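Zindeck hand-held gripper pair, curved-finger version
Tried and compared by Funmilayo Bashir and Balakrishnan Thampi. Page updated July 12, 2021.

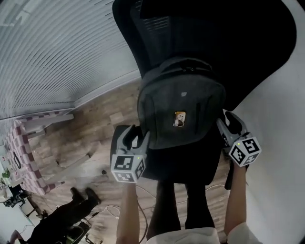

We stock the Zindeck pair because people kept asking for it, and we said we would put our own notes next to the price before selling any. The maker's leaflet says it "handles anything a hand can." It doesn't. It handles a fair number of things, some of them well, and a buyer who knows which ones will get on with it.

The pair is sold as one unit: left and right gripper, two marker cubes already fitted, the sync cables and a printed setup sheet. You bring your own head camera and your own computer. Zindeck sells a camera too, but we have not tested it and it is not listed here.

What we tried it on

Most of our time went into soft goods. Bags, folded towels, a padded jacket, a tote with stiff handles. Rigid boxes are easy for nearly any two-finger gripper and tell you very little, so we kept those short. A full backpack is a better test. It sags, the edges are thick in one place and thin in another, and the straps get in the way of whatever you are trying to do.

The curved finger is good at hooking. Get it round the side of a bag and it stays put with very little squeeze, and you can pull or turn the load without your wrist complaining. Pinching is the weaker half. On a padded edge the finger tends to compress the foam and then creep, and we found ourselves taking a second bite more often than we liked. The Ovholm straight-finger pair, which we ran through the same tasks, was the other way around: a cleaner pinch, and a poor hook that slid off rounded sides.

Zippers are where we disagree with the leaflet most. Funmilayo got a small zipper pull between the fingers and opened the bag in 13 of 20 tries. Balakrishnan did worse and would rather his number stayed off the page. With a loop of cord tied to the pull it became simple for both of us, but a loop of cord is your work and not Zindeck's.

Tracking

Each gripper carries a white cube with black square markers on its faces, and the head camera finds the cubes to work out where your hands are. We like this approach. It is cheap, it needs no base stations, and a marker that gets scuffed can be reprinted. The light on the corner of the cube shows green when the gripper is powered and talking to the computer. It does NOT mean the camera can see the cube. We lost most of a morning to that misunderstanding, and the setup sheet could be a lot clearer.

Tracking drops out in the ways you would expect. Reach around the back of a chair and the cube goes behind it. Cross your hands and one cube covers the other. Slatted window blinds in strong sun caused some bad readings with our first camera, and closing them helped. The leaflet gives a figure for position accuracy. We could not reproduce it and we don't have the equipment to say it is wrong, so we have left it out of the table below.

Cables

The grippers are wired. The cable is thin and runs back along the forearm, and after a few minutes you stop noticing it on your arm. You don't stop noticing it on the floor. Once you add the camera lead and the power supply there is plenty to step on, and anyone working beside you has to watch their feet. Zindeck has been promising a wireless version since February. We will believe it when a box arrives.

Two of the connectors on our first pair worked loose during long sessions. The replacement pair has been fine so far, though it has had fewer hours. A wrap of cloth tape near the plug is worth doing on day one.

Comfort

Funmilayo wore the grippers for 61 minutes without a break and had sore thumbs for the rest of the afternoon. Balakrishnan has larger hands and found the handles short. Neither of us would plan on more than half an hour at a stretch. Long sleeves are best pushed up, as loose cuffs catch on the handle.

How it compares

Zindeck curved-finger pair
Hooking soft items: good
Pinching thick edges: fair
Zipper pulls: fair, good with a cord loop
Tracking: printed marker cubes
Cable: wired, thin
Spare fingers: sold in pairs

Ovholm straight-finger pair
Hooking soft items: poor
Pinching thick edges: good
Zipper pulls: good
Tracking: printed marker cubes, larger
Cable: wired, stiff
Spare fingers: sold singly

Sarden S-type pair
Hooking soft items: fair
Pinching thick edges: fair
Zipper pulls: poor
Tracking: inside the handle, no cubes
Cable: none, battery in handle
Spare fingers: not sold separately

The Sarden costs more than the other two put together. Having no cable is very pleasant, and the handles are heavy with the battery inside. Its tracking drifted on us during slow tasks, and the fix is to set both grippers down and start again. If your recordings are short that may not bother you.

Will the recordings work on your arm?

We can't promise this and we are wary of anyone who does. The curved finger is the same part Zindeck sells for arm mounting, so the shape of the contact carries over. Your wrist does not. People twist and lean in ways a small arm can't follow, and some of what you record by hand will be out of reach for the machine. We tried playing back a few bag-lifting runs on a bench arm with the Nechyporuk controller. The slow ones were usable. The quick ones ran into the joint limits and the controller stopped the arm, as it should.

Record a handful, play them back, and then decide how you want to move. Doing all the recording first is an expensive way to find out.

Who should buy it

Labs working with bags, clothing and other soft goods that already own a decent head camera. If your work is mostly small parts, look at the Ovholm first.

Ordering

Sold as a pair only. The warranty is 2 years on the handles and electronics; fingers and printed markers count as wear parts. Unused pairs can be returned with the setup sheet and all cables in the box. For finger spares, please tell us whether your pair has the curved or the straight mount, as the screws differ and we can't tell from the order number.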